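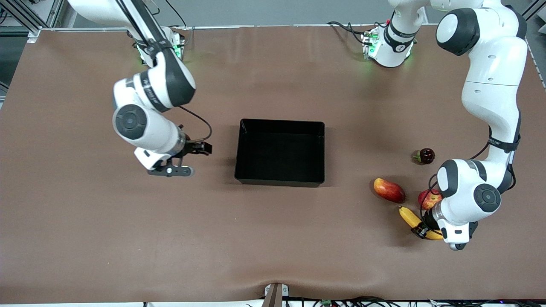 Tray and fruit, both arms down near the table. June, 4:40 in the afternoon.

Picking up from where I left off, since Ramesh Sachdeva asked me to write down more of what I'm thinking and less of what I'm swearing at. Fair enough, Ramesh, and I hope you're reading this with a cup of tea, because I've had a long afternoon in the workshop and I mean to get all of it on paper before I forget half.

The job is still the fruit-into-tray task for Skirkadow. Left arm does the picking, since the fruit is all on its side, and the right arm stays by the tray so it can steady it or nudge it back. I went back and forth on whether to bring the tray closer to the fruit and decided to leave it in the middle. If I make it too easy now I'll only have to undo it later, and I do enough undoing as it is.

The banana is the one I care about today. I've been going for it down at the lower end, away from the stem, with the gripper pointing straight down. My feeling is that I ought to be further up, closer to the middle of the curve, so the weight isn't all hanging off one side when it lifts. The trouble is that moving up the banana also moves the wrist in toward the apple, and the apple is tucked in pretty close there already. So next time I'm going to spread things out a little and try the middle grasp on its own, with the apple well away, and then bring the neighbors back one by one. The mango I'm leaving until last. It's a lovely thing but it's lying at a slant and I would like the wrist rotation sorted out properly before I go near it.

Numbers, for whoever wants them. Joint speed on the left arm is down to 40 percent. I had it at 43 before lunch and I can't say I saw any difference, but 40 is what's in the config now, so please don't go by the old sticky note. Approach height is saved in the Nuvetti file under the usual name. The log got to 1,411 lines before I stopped it, and most of that is the controller telling me it's happy, which is nice of it, but I'm going to turn the messages down a level before I try to read through another one.

The wrist cables want watching. On the left arm the cable comes down the outside and loops in by the wrist, and I'd like more slack in that loop before we do anything with big turns in it. I have a couple of the soft ties from the Jaiswal box put aside for this. Not too tight! I know I say it every time, but I was the one who pinched it last winter and I still feel bad.

The wiring along the front edge is on my list too. It's a tangle, and the little green board is sitting right in among it. Ramesh, if you get to the bench before me, could you start on the labels? There's a fresh roll in the Dasden drawer, second one down – the pen is in there as well, unless somebody has walked off with it.

For next time:
Middle grasp on the banana, apple moved away.
More slack at the left wrist.
Log messages down a level.
Try closing the left gripper in 2 stages, gently and then a bit more, and write down both settings.

I'm taking the banana home with me tonight and I'll bring in a greener one.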